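Rechercher sur le blog... OK

Démonter une vieille tour de bureau sans rien casser

J'ai un faible pour les vieux PC de bureau, ces grosses tours noires que les entreprises bradent par palettes entières. Settimio Greco, qui m'en refile régulièrement, dit que je suis sa déchetterie préférée ! Alors voilà comment je m'y prends quand j'en ouvre une, pour récupérer la mémoire, le disque et parfois le processeur.

D'abord on débranche tout, on appuie quelques secondes sur le bouton d'alimentation pour vider ce qui reste, et on couche la tour sur le côté. Je touche un bout de métal nu du châssis avant de mettre les doigts dedans (et je recommence souvent, surtout en pull de laine). Ensuite le panneau latéral : selon les modèles c'est une poignée, un loquet ou deux vis à l'arrière.

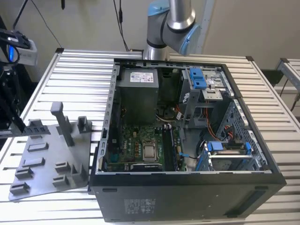 Panneau retiré, processeur à nu dans son socket : on touche le moins possible à cette zone.

Le bleu, sur ce genre de machine, c'est votre ami. Languettes, levier près du disque dur, tout ce qui est coloré a de bonnes chances de se manipuler à la main, sans tournevis. Je commence par le disque : on débranche les deux câbles en tirant sur la prise (jamais sur le fil, j'en ai arraché un comme ça et je m'en veux encore), on libère le loquet et ça coulisse. Puis le lecteur optique, même principe. Pour la mémoire, on écarte les petits clips au bout des slots et la barrette remonte.

Le processeur, je le garde pour la fin. On soulève le petit levier du socket, on prend la puce par les bords et hop, dans une boîte antistatique. S'il reste de la vieille pâte thermique, un peu d'alcool isopropylique et un chiffon qui ne peluche pas.

Passons aux plastiques, que tout le monde bâcle. Un panneau gris clair comme celui-ci a plein de reliefs moulés, et ce sont eux qui cassent quand on force en biais.

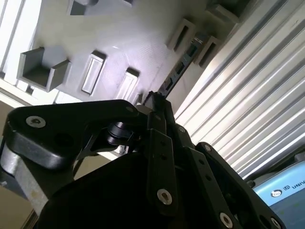 Les supports en U et les cadres à fente, en relief sur le plastique gris.

Regardez toujours les deux faces d'une pièce avant de tirer dessus. Si ça résiste, je cherche le clip oublié avec une lampe – neuf fois sur dix il y en a un. Pour le nettoyage, pinceau sec dans les recoins, puis éponge à peine humide, et on laisse bien sécher avant de remonter.

Comptez presque 17 minutes pour tout sortir quand on a l'habitude, le double la première fois. Je range les vis dans une boîte à œufs, une alvéole par étape, et je remonte dans l'ordre inverse. Si votre modèle a des loquets bizarres, racontez-moi ça en commentaire, je suis preneuse !

À lire aussi
Trier ses câbles une bonne fois pour toutes
Pâte thermique : quelle quantité mettre ?
Ma visite chez Kubíček, le paradis de la pièce détachée
Installer un système léger sur un vieux PC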